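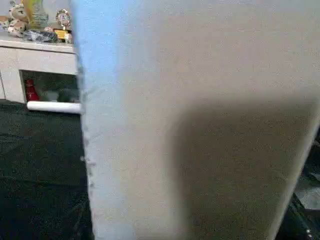
Most of the people on the night crew at Zuminside wanted to know one thing before the unit was switched on, and it was whether they would still be doing the shelves in July. They would, and they are, though what "doing the shelves" means has shifted a bit. Section 5 covers the shift.

5. Working alongside the Jeltunico tidy arm

Applies to software build 1144 and later. Last revised April 1, 2021.

5.1 Before you start a shift

1. Sign in at the wall panel. The arm won't move until a person has, and it doesn't care which person.
2. Pick the job from the list: Open cubbies, Cabinet tops, or Floor level. If you pick Cabinet tops, check the display items against the keep list first.
3. Clear your own belongings off the furniture. The arm has no concept of your lunch.
4. Press Ready and step back behind the line.

Note: Soft toys, bottles and ornaments each have their own grip setting. Cloth is handled last, as a crumpled bag can look remarkably like whatever is underneath it.

5.2 Teaching a new item

1. Put the item on its own in the open.
2. Hold Teach for 2 seconds until the panel beeps.
3. Guide the finger in by hand, slowly. If the wrist view fills up with finger and little else, you're too close — back off and try again.
4. Name the item. Use a name the next shift will recognise. "Thing" is already taken, several times over.
5. Save, then run it once at half speed.

Caution: Keep hair, lanyards and sleeves clear of the finger while Teach is lit. It will stop if it meets resistance, but your lanyard may not count as resistance.

5.3 What has changed in your job

The arm takes the bending and the repeats. You take everything it hands back, which the panel calls exceptions and the crew calls the rest of it. Expect more time at the panel and less on your knees. Your job title stays the same and so does your break, and the arm doesn't get one, so pause it before you leave.

Exceptions must be cleared by the shift that received them. Leaving a full tray for the morning is technically possible, and will be remembered.

5.4 If it stops

Code 89: the arm can't decide what it's holding. Take the item, set it down, press Resume.

Any other code: press Stop, write the code in the shift log and ring Bozsik service. Please don't switch it off and on first. They can tell.

Spare finger pads and the Hesusura cleaning cloths are ordered through the stores form, as before. The form has not been automated.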